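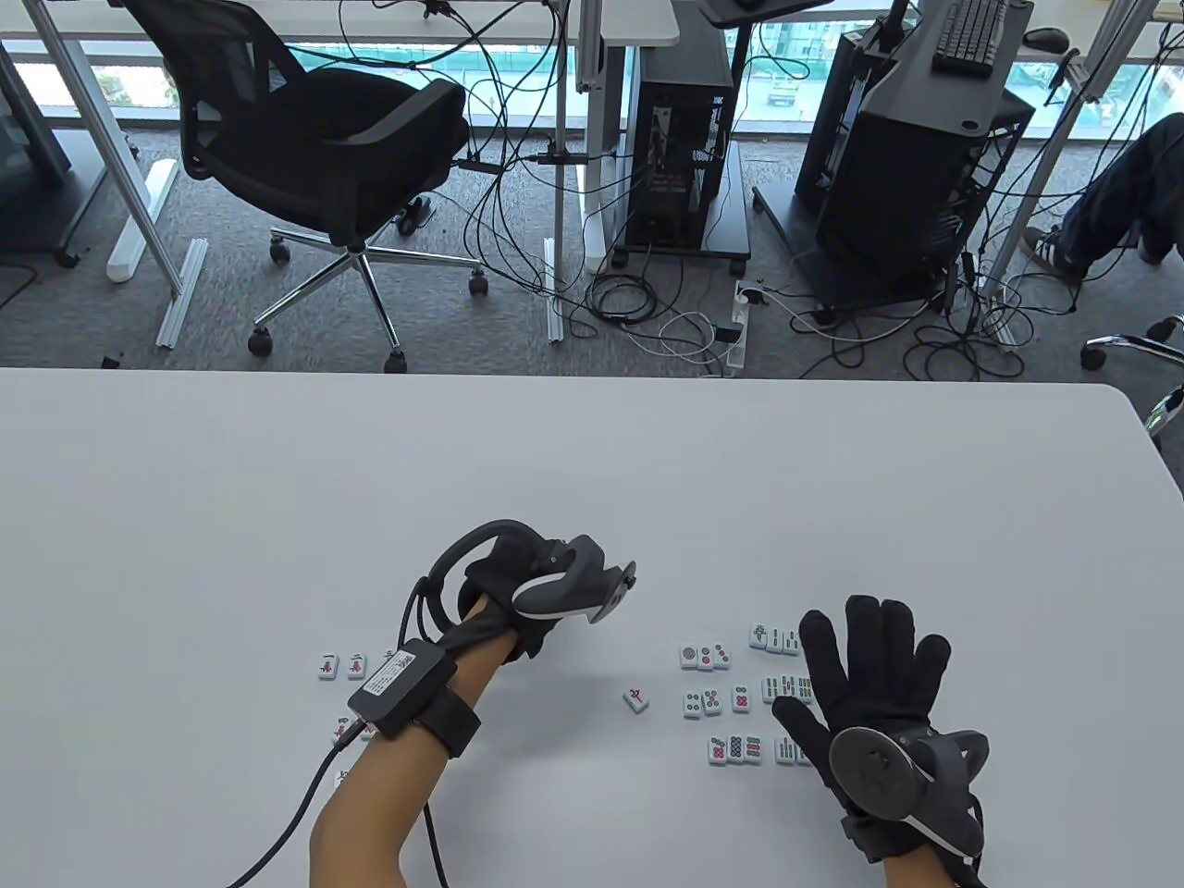 6 min read

I'd been meaning to get myself to one of Neltia's open days since April, when a friend forwarded me the sign-up page with a lot of exclamation marks. They're the robotics outfit on the second floor of the Skarnon building, just past the bus depot, and a couple of times a year they let the public in for an afternoon. My slot was July 3, 2024, straight after lunch, and I went on the number 14 bus with a notebook and a cheese roll.

First thing to say: it looks like an office. I think I'd pictured something with yellow lines on the floor and hard hats (I did wear sensible shoes, just in case). Grey carpet, white desks, mesh chairs, and cables absolutely everywhere - great loops of them running from the computers to a power strip on the floor. You watch your feet. The windows are big and bright, with green construction netting outside.

We were met with squash and biscuits and given a short talk about what the company does. The bit I understood best was this. They want robot hands to be able to do fiddly things, and one way to get there is to record people doing the fiddly things first. So a good part of the working day is somebody sitting or standing at a table in a pair of gloves, handling small objects, while the movement of their hands is logged. They call each go a "take", like in films. The project I'd come to see is called Prirneo and the chosen fiddly thing is mahjong tiles!

I was delighted. My gran taught me to play and I still have her set in the sideboard. The tiles at Neltia are the green-backed sort, white on the face, all the usual suits - circles, bamboo, the red and black characters, and the bird, which I was always told off for calling a chicken. They're laid out on a plain white table in little groups and the person in the gloves sorts them.

The gloves themselves are black, with a chunky grey and white tracker on the back of each hand. There's more kit strapped at the left wrist, a little black box with a label on top and a cable coming off it. From across the room it looks a bit like somebody wearing two very large watches the wrong way up. What surprised me was how much of it was just hands hovering - fingers spread over the tiles. I could have watched for ages.

After that we went along the corridor to see the robot arm, which is made by a firm called Koech and lives behind a clear screen. It picked up a tile, turned it over and put it down again, very slowly. Then it picked up the next one and flung it at the screen. Big cheer from our group. The engineer said the arm had been given 307 takes to learn from so far and that the turning over was the hard part, as the tiles are slippery and want to spin. Anyone who's built a wall with cold fingers at Christmas will sympathise.

Then they let us have a go with a spare pair of gloves, plugged into a screen that shows your hands as a sort of skeleton. I queued for this (up to 6 people at a time, and the children go first). My skeleton's thumb kept bending backwards until someone tightened the strap. You feel the weight more than I expected, mostly on the back of the hand, and after a few minutes I was holding my wrists up like a pianist. I managed to stack four tiles and knocked over the fifth.

I asked whether the robot would ever be able to play. The answer was that it isn't being taught any rules, only how to handle the pieces, so it wouldn't know a winning hand if it was holding one. I know some people like that.

Practical bits: it's free but you have to book, and there are 108 places for the whole afternoon. Lift's fine, loo is on the floor below. The café on the corner does a very good bacon sandwich and shuts at three, which I found out at ten past.

Comments

Great write-up. Did they say if the arm can tell the tiles apart by feel? My dad can do it with his thumb and it drives us all mad.

Went to the one in April and it was blocks and cups then, no mahjong. Sounds like I should go again. Same biscuits?

It's a sparrow, by the way. Not a chicken.

We took our two, seven and ten, and they loved the skeleton hands. Bit of a wait for the gloves so bring a book.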